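Home Tickets Knowledge Base Status Contact Sign out

Ticket 2038: Towel cell, gripper does not release at end of cycle
Site: Molbridge
Opened by: Lilibeth Magbanua, Cell Operations
Assigned to: Teodor Kozłowski, Controls Support
Date opened: 21 August 2019
Priority: 2
Status: Monitoring

Initial report (L. Magbanua)

During the morning run on the towel folding cell, the arm completed the pick and lift steps and then stopped responding to the release command. The fingers stayed closed on the towel. The operator screen showed the cycle as complete and offered the next start. When the operator pressed Start, the arm moved toward the pick position with the towel still in its grip. The operator used the emergency stop. No person was inside the marked area and there was no injury. The fault came back later in the same run, and production on the cell was suspended at that point.

The cell was set up in the usual way: one terry towel per cycle on the green table cover, pick from above. The towel is dropped in a bundle at the start and is not arranged by hand. 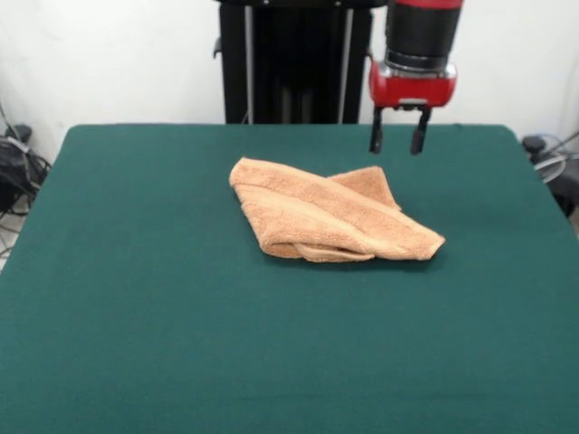

The recipe in use was the standard one, Dagdag, with no changes to speed or height. The gripper had been exercised before the run and passed its open and close check. The operator on duty was Arnel Rivera, whose written statement has been attached to the safety record.

Reply (T. Kozłowski)

Ticket received. Because the arm moved under a "cycle complete" status while still holding material, this is being handled as a safety matter as well as a fault. Please keep the cell locked out until further notice. Please also send the controller log for the full run and confirm the software version of the gripper module.

Reply (L. Magbanua)

Cell locked out and tagged. Log uploaded. The gripper module reports version 5, installed by Malness at the last service visit. The previous version is not kept on site.

Analysis (T. Kozłowski)

The log has been reviewed. Line 434 is the first point at which the release command is sent and no "fingers open" signal is returned. The controller waits for the set time, records a timeout, and then goes on to the next step. It should have stopped there and raised an alarm. Two separate items are therefore under review:

1. Why the fingers did not open on command.
2. Why the cycle was allowed to finish without the open signal.

Item 2 is the more serious and will be dealt with first. The towel must be treated as held until the open signal has been received, regardless of what the screen shows.

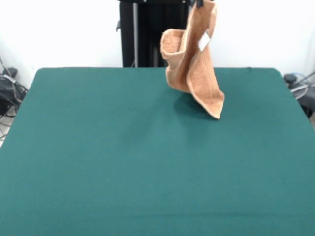
Operators are instructed not to reach under the arm or pull on the cloth by hand when a towel remains in the grip. The correct action is to press the emergency stop, lock out the cell, and call Maintenance. Pulling on a gripped towel may also shift the finger pads and would make item 1 harder to trace.

Maintenance entry (R. Fajardo)

Gripper removed and inspected on the bench. Terry fibers were found packed into the guide of one finger. With the fibers in place the finger stuck at intervals; after cleaning it moved freely through its full travel. Pads show normal wear. Connector and cable tested, no fault found. Gripper refitted and torque checked.

Controls entry (T. Kozłowski)

Timeout handling corrected in the Cesar controller. A missing open signal now stops the arm, raises an alarm, and blocks Start until the gripper state has been confirmed by a supervisor. The change was tested at reduced speed with the open signal disconnected on purpose. The arm stopped and Start remained blocked on every trial.

Safety review (G. Gatchalian)

The corrective actions are accepted and the cell may return to service under the following conditions. Finger guides are to be cleaned at the start of each shift and the cleaning initialed on the cell sheet. Any release alarm is to be reported on this ticket, including alarms that clear on reset. The operator instruction is to be reissued with the lockout step included, and all cell operators must sign the new copy before their next shift.

Reply (L. Magbanua)

Conditions received. Lockout removed by Maintenance. Signed instruction sheets will be forwarded to Safety. Please leave the ticket open until the September service visit, when Malness has been asked to quote for a cover over the finger guides.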